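Urnness Red Carpet Runner, 100 cm wide

Product group: Event and premiere equipment
Colours: classic red, dark red, black
Delivery: normally within one week in stock colours

The Urnness runner is made for film premieres, award evenings and festival openings, where the guests walk slowly, stop often and turn many times for the photographers. It has a short, dense pile which does not shine under strong lamps, so the red looks the same in person and on television.

The runner is 100 cm wide and is sold by the metre, up to 24 metres in one piece. If your entrance is longer, we can deliver two pieces with a straight factory cut, and you join them on site with double-sided tape. Please tell us in your order which ends will meet. We cut both pieces from the same roll so that there is no difference in the colour.

The backing is a soft rubber that lies flat on stone, wood and asphalt. For outdoor use we still recommend tape along both long sides, especially if you expect wind. Guests with high heels should not feel any soft spots, and for this reason we do not advise to put foam under the runner.

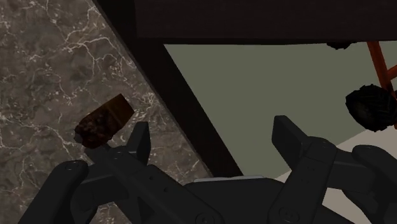 Edges are sewn as standard. Glued edges are cheaper, but they open after a few evenings and then they look untidy in close pictures. If you need the runner for one night only, ask us for the Marmont version, which has unsewn edges and a thinner pile. It can be used indoors only.

For the barriers we offer the Grinov rope posts, in brass colour or in matt black. Each post has a heavy round foot with a rubber ring, and takes up to four ropes. The ropes are sold separately – they are 200 cm long and come in red, black or navy. Many film clubs and smaller cinemas order six posts with one runner, and this is enough for a short entrance from the kerb to the door.

A press wall can be added too. The Dlamini wall is a folding aluminium stand with a printed cloth, and two persons can put it up without tools. Send us the logos of your sponsors as vector files, please. With small files the print is not sharp, and we will ask you for better ones before we start.

Technical data
Width: 100 cm
Maximum length in one piece: 24 m
Weight: 430 g per square metre (pile only)
Backing: rubber, black
Cleaning: vacuum cleaner, cold water with mild soap

Roll the runner with the pile outside and keep it in a dry room. Do not fold it – the lines stay visible for a long time.

Prices valid from July 2024. Samples of all three colours are free of charge.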